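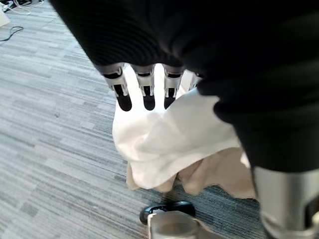

Could the white cloths be kept apart from the beige ones from the start, Yusri Pillai asked after reading our last report, and would it save time at the folding table? It would, and we have now changed over. Most of what follows deals with that change and what it has meant for the rest of the work.

Dodano Linen Reuse
Progress report to the Akidier Small Grants Fund
10 February 2018

Period covered

This report covers the time from the opening of the sorting room in July up to the date above. It follows the headings in the grant agreement, with one extra section on storage at the end.

What the grant is for

The fund gave us $4,000 to set up a room where used household cloth can be sorted, washed, mended where it is worth mending, and passed on. We take tea towels, napkins, tablecloths, light curtains, pillowcases and plain offcuts. We do not take clothing, carpet or anything padded. Cloth that can't go back into a kitchen or a bedroom is cut for cleaning rags.

Sorting

When we opened, everything went into one bin and was sorted by size. This was a mistake. Size is easy to see once a cloth has been folded and hard to see when it is in a heap, so each piece had to be shaken out, laid flat, judged and then picked up again. Colour is visible straight away, even in a tangle.

We now sort by colour first. White goes to the left, beige, cream and tan go to the right, and anything printed or dyed goes in the crate under the bench. Size is left until after the wash, when the cloth has to be laid flat anyway.

The hard part has been the off-whites. Under the old ceiling light an aged white napkin and a new cream one looked much the same, and we had a good deal of cream turning up in the white wash. It does no harm to the cream, but it makes a mixed pile at the other end. We have put a brighter lamp over the bench and pinned a strip of white cotton and a strip of beige to the wall beside it. If a piece is in doubt it is held against the strips. If it is still in doubt it goes with the beige.

Thin cloth is the other thing that slows sorting. Voile and light muslin cling to whatever they are packed with, and a thin piece bunched up inside a heavier one is easily missed. We ask people to bring light curtains in a separate bag. Some do.

Washing

The machine was bought second-hand from Gostura Appliances and has run without trouble apart from one blocked filter, cleared the same day. Whites are washed hot. Beige and cream are washed warm, after one early load in which two tablecloths shrank unevenly and the hems went wavy. They could not be pressed straight and were cut down for rags.

Drying is slower than planned. The line in the side yard is fine from spring to autumn but gets no sun in winter. For the colder weeks we used racks indoors and kept a window open. Thin cloth dries quickly on a rack. Heavy tablecloths have to be turned, and if they are forgotten they come off with a crease along the bar that takes a lot of ironing.

Mending

We said in the application that mending would be done one afternoon a week, and this has been kept up except over the summer break. Most of the work is hems. Scalloped edges are common on the older cloths and they fray at the low points of the curve. We tried restitching these to the original line, which takes the better part of an hour for a small piece. For ordinary pieces we now trim the edge straight and turn a plain hem. Embroidered or lace-edged cloths are still done by hand if the cloth itself is sound.

Stains have been less of a problem than we expected. A long soak before the wash shifts most tea and food marks. Rust marks do not come out and we no longer try.

Passing on

In the period we filled 61 bundles. A bundle is a set of clean folded linen chosen for one household, usually tea towels, a tablecloth, napkins and pillowcases. Of these, 18 went through the Belmonte Neighbourhood Centre to people moving into a first rental. The others were picked up from the sorting room or taken along to the monthly market.

We had planned to make up matched sets. In practice people would sooner have good plain cloth than a set, and hunting for matching napkins was using up time. We match when it is easy.

Rags go out separately by the bag. White rags are the most wanted, as they don't leave colour on wet paint or timber.

Training

The agreement asked us to run short sessions on basic care and repair. There have been four so far, covering sorting and washing, hand hemming, machine hemming and pressing, and 17 people came to at least one of them. Hand hemming filled first and we had to turn a few away. Pressing was poorly attended and we will fold it into the machine hemming session next time.

Money

The main costs were the washing machine, the bench, the lamp, the racks and shelving. Thread, needles, soaking powder and detergent come to less than we allowed for. Power has cost more, mostly from ironing. All of the grant has now been spent or set aside for bills that are due, and receipts are attached as a separate file. One receipt, for the shelving brackets, is missing. We have asked the shop for a copy and will send it on.

Storage

This was not in the application but it has taken up a fair amount of our attention. Folded linen stacks well up to a point and then slides, and thin white cloth slides first. We have stopped stacking white on beige. Each colour has its own shelf, heavy pieces at the bottom, and the light curtains are rolled. Nothing is kept on the floor now - the room is dry, but dust collects along the skirting and a clean cloth that brushes it has to be washed again.

Next period

We will keep colour-first sorting as it is. We would like to add a second bench so that sorting and folding can go on at the same time, and will price this before asking the fund about it. We also need to settle what to do with the printed cloth, which comes in faster than it goes out. The crate under the bench is full and there is a second one beside it.

Two hand hemming sessions are planned before winter. The dates will be sent to the fund when the room booking is confirmed.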